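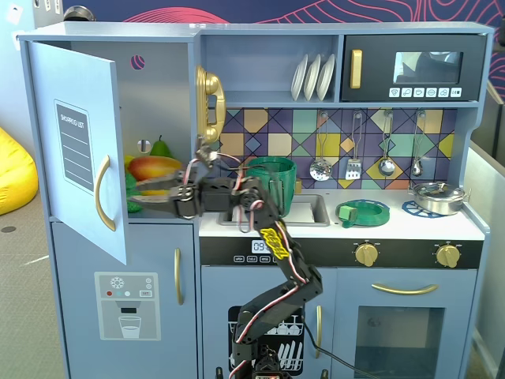
Bristham Satin Furniture Paint, 700 ml can
Item no. 2668
Shelf: Paint and Finishes > Furniture > Water-based

We've been selling paint in Okville long enough to have opinions about it, and this is the can we take home ourselves. Bristham Satin is a water-based paint made for furniture and small woodwork: dressers, bookcases, nightstands, chairs, toy chests, the odd cabinet somebody left you along with the house. It goes on smooth, it levels out nicely if you leave it alone (leaving it alone is the hard part!), and it dries to a soft sheen that sits somewhere between an eggshell wall and a shiny front door.

One can covers 130 square feet in a single coat on a sound, primed surface. Most pieces want two coats, and if you're putting a pale color over dark wood you may well want a third, so please measure before you order. A tall dresser has more surface than it seems to when it's standing in the corner minding its own business, and drawer fronts and side panels do add up.

The line comes in nine colors. Chalk, Oat, Butter, Clay, Fern, Rain, Harbor, Plum and Soot. Rain is the light blue and has been our best seller ever since it joined the range one April, with Oat close behind it. Screens are not kind to pale colors, so if you're choosing between Rain and Harbor, or trying to match a piece you already own, send for the painted sample cards. They're done with real paint on heavy card and you can tape one up and look at it in the morning and again after supper with the lamps on.
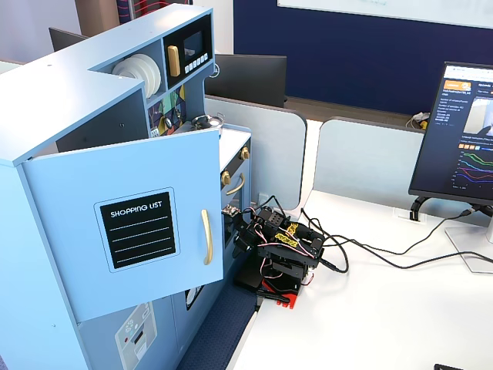
Light blue with gold-colored handles and a black door panel.

People ask us a lot about pairing. Pale blues and greens are very forgiving of hardware, and we've seen them look lovely with gold, black, and plain wooden knobs alike. Plum is fussier and seems happiest with something dark. If you're replacing the handles too, hold off on drilling until the paint has had a few days to harden, and put a strip of masking tape over the spot before you mark the holes.

About the finish: satin is a middle road and we think it's the right one for furniture that gets used. It wipes down with a damp cloth and a drop of dish soap. It will show a dent if you hit it with something heavy, the same as any paint would, but touch-ups blend in well if you dab them on thinly with a small brush. Keep a little back in a jam jar with a tight lid, and write the color on the lid. You will not remember it otherwise. We never do.
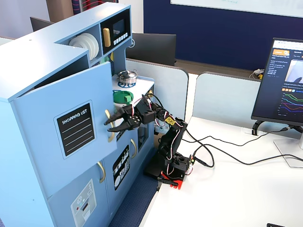 PREPARATION AND USE

Wash the piece first with warm water and a mild cleaner, paying attention to the places hands go. Old polish is the usual culprit when paint won't stick, and it can hide in carved edges and around keyholes. Let everything dry overnight.

Sand lightly with a fine paper. You only want to dull the old surface, so there's no need to go down to bare wood unless the old finish is flaking. Wipe off the dust with a barely damp rag. On raw pine, or anything with knots, use the Vorneck knot and stain primer and give it the full time on its label.

Stir the can slowly from the bottom. Shaking puts bubbles in the paint and they have a way of turning up on the top of the table, right in the middle. Brush or roll in thin coats and keep a wet edge. Leave four hours between coats, or longer if the weather's damp. The surface will feel dry that same evening, but it goes on hardening for a couple of weeks, so be gentle with it and don't set a lamp or a vase down on a fresh top for a few days.

Brushes clean up with soap and water if you get to them promptly. Store the can indoors, lid down tight, and don't let it freeze.
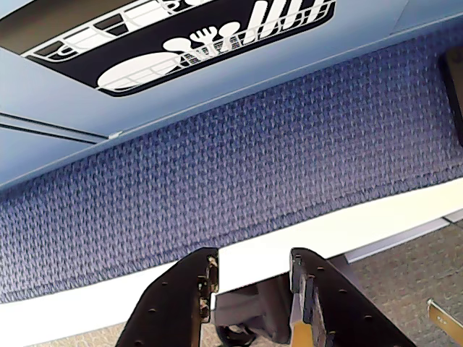 White dish rack drawing on a black sign, with pale blue all around it.

GOOD TO KNOW

Stencils and decals go over Bristham Satin very well once it has hardened. For stencils, use an almost dry brush and far less paint than you'd think. For decals, wipe the area clean and press from the center outward.

Not meant for floors, countertops or outdoor pieces.

Tools we'd suggest: Vorneck two-inch angled brush, four-inch foam roller, fine sanding sponge.

ORDERING

Orders ship from Okville every day but Sunday. Customers of our Abu Hammour shop can pick up there, though it carries the paler colors only, so do call ahead for Plum or Soot. Unopened cans can be returned with the receipt. Sample cards are sold singly or as a full set.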